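Kordestani Cleaning Notes
Equipment and Upholstery
24 November 2024

Bench Wiping with the Trutumari Arm: Setup Tips and What to Keep Doing by Hand

The Trutumari is a wheeled base with a single arm and a flat pad holder. It is sold by Niston for small gyms, clinics and physical therapy rooms. It drives to a taught position, lowers a cloth pad onto a padded surface, and wipes along a stored path. We ran one on a training floor with nine benches for two weeks. These notes cover what to do before switching it on, how to teach a path, and which parts of the job stay with a person holding a towel.

Before the first run

Clear the floor between benches. The base stops for a dropped clip or a resistance band and waits until someone presses the reset bar. Loose plates are a bigger problem, as the base tries to go around them and then arrives at the bench from a slightly different angle.

Set every adjustable bench to the same position at closing time. The arm does not look for the backrest. It goes where the backrest was when the path was taught. A bench left one notch up will be wiped with too much pressure at the top and none at the bottom.

Tighten the adjustment knobs. A pad that rocks under a hand will rock more under the arm, and the controller reads the movement as an obstacle.

Check the upholstery for splits. The pad edge catches on a raised flap of vinyl and will lengthen the tear. Tape is no help, as it peels and then travels with the cloth. Repair the split or take the bench off the route.

Wipe the bench by hand first

Do the full bench once with a towel on the day you teach the path. You are looking for where the towel drags, where it skips, and where spray collects. Hold the cushion still with the free hand and press the towel with the other. Bunch the towel for the seams, flatten it for the open surface.
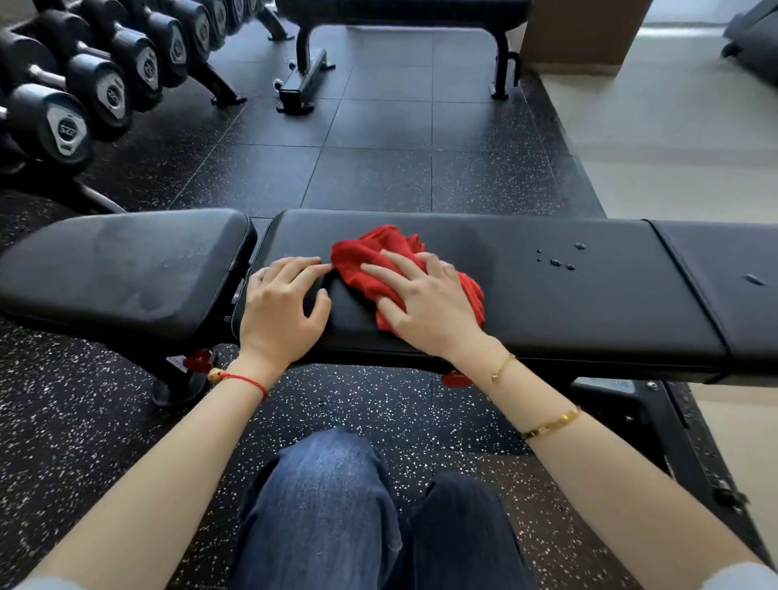
Kordestani Cleaning Notes, Issue 13

Spray tends to bead on smooth vinyl. Drops left past the end of a stroke dry as rings, and these show up on black upholstery under overhead light. Overlap the seam between two cushions by a hand's width in both directions. If you find that you go back to the same spot by hand, add a second pass there when you teach the arm.

Teaching a path

1. Park the base parallel to the long side of the bench and press Mark. The distance matters less than the angle.

2. Release the arm lock and guide the pad holder by its grip. Do not pull on the wrist joint. The encoder will record it, but the playback is uneven.

3. Start at the end people put their heads on and work toward the seat. A pad that has been over the seat should not come back up.

4. Go slowly over the seams. The arm plays back at the speed it was taught, and there is no setting to slow one part of a path afterward.

5. Lift clear at the end of each cushion. Dragging the pad across a gap pushes liquid down into it.

6. Press Store, then run the path dry with no cloth fitted. Watch the corners.

A long flat cushion took us two tries. An adjustable bench took more, and we gave up on the underside of the seat pad.

Cloths

The holder takes a folded cloth clamped at both ends. Niston sells its own pads, sized to fit. A plain microfiber towel folded in thirds works as well if the fold faces away from the direction of travel. Put the fold the other way and the towel opens up partway down the bench.

Use a colored cloth on dark upholstery. Lint and threads are easier to spot, and a cloth left behind on a black bench gets found. Keep one color for the arm and another for hand work if both go in the same wash.

No fabric softener. It leaves a film that makes vinyl slick and reduces what the cloth picks up.

Spray

The arm has a small tank and nozzle. We left it empty after the first few days. The nozzle wets a strip down the middle of the bench and the pad spreads it unevenly toward the sides. Spraying the cloth before clamping it gave a more even result. Check the bench maker's care sheet before using anything stronger than mild soap and water; alcohol and bleach both dry out vinyl over time, and the arm will apply either one every night without noticing the cracks.

Textured and rounded surfaces

Pebbled covers hold more residue than smooth ones. Two light passes in crossed directions do more than one heavy pass. The arm can be taught to do this, at the cost of time. A full bench with crossed passes took it 13 minutes, and the same bench by hand is a much shorter job.

Rounded ends are the weak point of the flat pad. It touches the crown of the curve and misses the sides. A hand follows the curve with no special effort: press the cloth over the end, turn the wrist, and carry on under the lip as far as the stitching. Work along the stitching, in the same direction as the thread. Going across it lifts fibers.

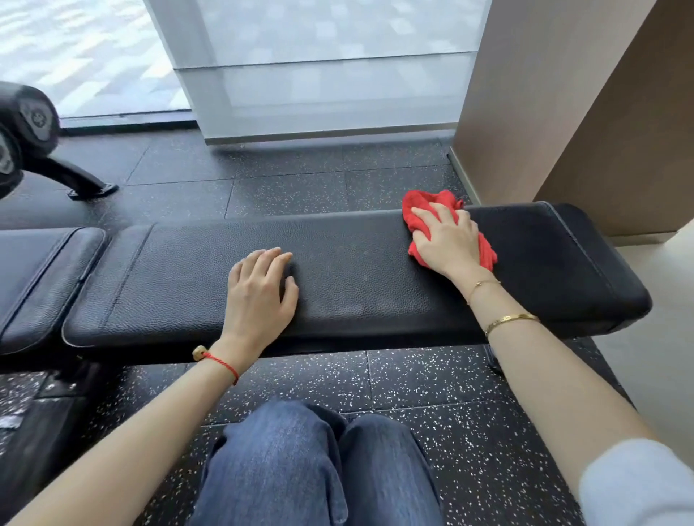

What the arm does not reach

Plan for a hand pass on the following, whether or not the Trutumari is running:

The gap where a seat pad meets the main cushion. Use a corner of the towel over one finger.

Knobs, pins and handles. These get touched more than the cushions do. The arm treats them as obstacles.

Stitched edges and the lip below them.

Frame legs and foot pads. Dust from rubber flooring settles there and is carried back onto the cushion by sleeves and towels.

Any bench next to another piece of equipment. The base needs room to turn, and a gap that is comfortable for a person with bent knees is too tight for it.

Maintenance

Pull the clamp jaws off weekly and rinse them. Lint packs in behind the springs. Wipe the wheels as well, or they leave gray lines where rubber tile changes to hard tile. The charging contacts need a dry cloth only.

The Cleto battery supplied with our unit lost its seating once and had to be pushed in until the latch clicked. Check the latch when refitting.

Cost and support

The Trutumari is offered for purchase or on a monthly plan. The plan includes replacement pads and one visit to teach the initial paths. Take the visit. The printed manual skips the lock release and has the Mark and Store buttons reversed in one drawing. Niston says a corrected manual is due in January.

Verdict

Suitable for long rows of flat benches with smooth covers and clear aisles, wiped after closing. Poor value for a mixed floor with adjustable benches. The surface finish on the flat sections was consistent from night to night. Seams, ends and hardware were no better than before it arrived, and the hand towel stays on the supply list.

Filed under: upholstery, vinyl, gym equipment, powered tools
Next: Removing chalk from rubber tile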